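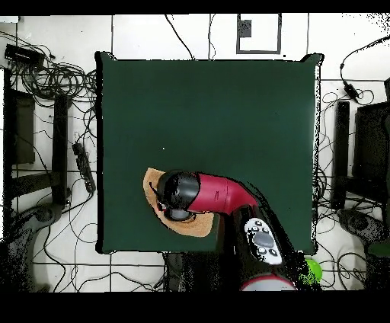 Polen Table Linens and Cloths: README

Hi, and welcome to the Polen folder. Polen is my catalog of household cloths – towels, dishcloths, napkins, rags, the odd tablecloth – and of the ways they end up lying on tables. If you came for the napkin folding patterns, those moved to the Tirnivetti folder last October and have their own notes.

I started this because I was trying to write a decent guide to folding laundry and kept getting stuck on the part before the folding. Every guide I own begins with "lay the towel flat." Well, sure! But my towels come out of the basket in a lump, and getting from lump to flat is most of the work. So I began keeping records of lumps, and it grew.

What's in here

The catalog has 1,934 entries right now, covering 652 different cloths. Each entry is one cloth in one state on one surface. Some cloths show up only once and a few of my favorites show up far too many times (sorry, blue waffle weave, you're just very photogenic).

cloths.csv has one row per cloth: an ID, the type, the main color, the fabric if I know it, and the size when laid flat. Fabric is blank for a lot of rows. I only fill it in when there's a label or when I bought the thing myself, and plenty of these came from thrift stores with the tags long gone.

states.csv has one row per entry: the cloth ID, the state, the surface, and a notes column where I ramble.

surfaces.txt is a plain list of the tables and counters, with a short nickname for each.

folding_notes.txt is the beginning of the guide. It stops in the middle of fitted sheets. I know.

The states

I went back and forth on these for ages. My first version had 13 and I couldn't tell half of them apart a week later, so now the column uses these words:

flat – all the corners are out and there's nothing tucked under. Small ripples are fine.

folded – somebody did it on purpose and the edges mostly line up.

half – one part is flat or folded and the rest has flopped over on itself.

bunched – gathered into an irregular shape with no fold you could follow. A wavy outline is the usual giveaway.

rolled – like a beach towel going into a bag.

hanging – any part of the cloth is over the edge of the table. This one can be combined with the others, so you'll see things like "bunched, hanging."

If you're using the older version of the file, "crumpled" and "heaped" both became "bunched." I used to think a heap was taller. Then I tried sorting a stack of old entries without looking at my first answers, and I put about half of them in the other pile. One word it is.

A word on color

Colors are everyday names and I picked them by eye. Tan covers anything from oatmeal to light orange-brown, and it's a big group, because apparently everybody on earth has owned a tan towel. Colors also shift with whatever they're lying on. A tan towel on a dark green tabletop looks warmer to me than the same towel on a white counter, and the outline is a lot easier to follow too. I've come to really like dark green for this! If you're setting up your own folding table and can choose the top, go for something deep and plain. Patterned tops are miserable, and white towels on white tops are worse.

Please don't use my color column to match paint or thread. Someone tried that and the curtains were not a success.

Fuzz, lint and specks

Fuzzy cloths get their own yes/no column, called "fuzzy," because they behave so differently. A fuzzy towel grips itself. You lift one corner and two other layers come along for the ride, while a thin cotton napkin mostly slides apart if you give it a gentle shake. For bunched fuzzy towels, my method is this:

Find any edge, it doesn't matter which one. Run your fingers along it until you hit a corner. Hold that corner and keep following the edge to the next corner with your other hand. Lift both, let the rest drop, and lower it away from you onto the table.

That's it. It's slower than grabbing the top of the heap and flapping, and it works for me nearly every time with hand towels. Bath sheets need longer arms than mine, so I do those on the bed.

Lint goes in the notes only if it's bad. I don't log every tiny white speck on a tabletop or I'd never get to the end of a row. Wipe your table before dark towels, though. Wipe it again after light ones.

Where the cloths come from

Mostly my own house, my mother's house, and one very generous linen closet in Millport. The Millport cloths have IDs starting with M and they skew older and thinner, with a lot of tea towels. Cloths with a K in front are from the Katsaros family trunk, and I'd ask you to be nice about the embroidery because my grandmother made some of it.

Known problems

Sizes for the M cloths were taken with a soft tape that had stretched. They run a little large. I've remeasured some but the column doesn't tell you which, which is my own fault.

Three rows in states.csv point to a cloth that isn't in cloths.csv. I think it's a bath mat that I decided didn't count.

"Half" is overused in the early entries. When I wasn't sure, I wrote half.

The surface nickname "kitchen" means two different tables depending on whether the entry was made before or after we moved. Check surfaces.txt, where they're listed as kitchen and kitchen2.

Using it

Go ahead and use any of this for teaching, sewing projects, your own folding chart, whatever you like. Credit would be lovely: "Polen cloth catalog, Efthymia Katsaros" is plenty. If you reprint parts of the folding notes, please keep the steps in order, since I've seen the corner-finding part quoted without the bit about following the edge, and then it's no use to anyone.

Corrections are very welcome. Send me the cloth ID and what you think is wrong, and I'll look at it when I do my catalog evening, usually on Friday. New cloths too, as long as you can give me a flat size and at least one state. I'm especially short on rolled entries and on anything round.

Still to do: finish fitted sheets, fix the M sizes, split "hanging" into one side and two sides (maybe), and find the bath mat.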